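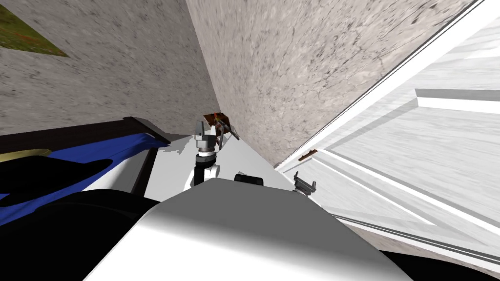
I've had the Drenutau home sim pack for 7 weeks now, so it's time I wrote something down before I forget all the annoying parts.

Quick background for anyone new: I tinker with two-armed robots in my spare time, and I can't afford a real one (have you seen the prices?). So I practice in simulation. Drenutau sells a bundle of furnished rooms plus a ready-to-go mobile robot with a gripper on each arm, and I paid $117 for the whole thing back in September after a friend, Vesela Hoxha, wouldn't stop talking about it.

Setup took me two evenings. The first one was wasted on an old graphics driver, which is my own fault. After that it ran great! The bedroom is the one I keep going back to – there's a bed, a door with a handle, stone walls, and just enough open floor to make steering a wide robot a real pain. I love that. My old Lulden pack had rooms like empty gyms, and I learned nothing from them.

Gripes? A few. Bedding looks nice but it's slow to load, the manual is six pages long and skips the arm controls completely, and support took ages to write back. They were friendly about it, though.

Would I buy it again? Yep. I'm still working on door handles and failing a lot, and the kitchen is next once I get that sorted.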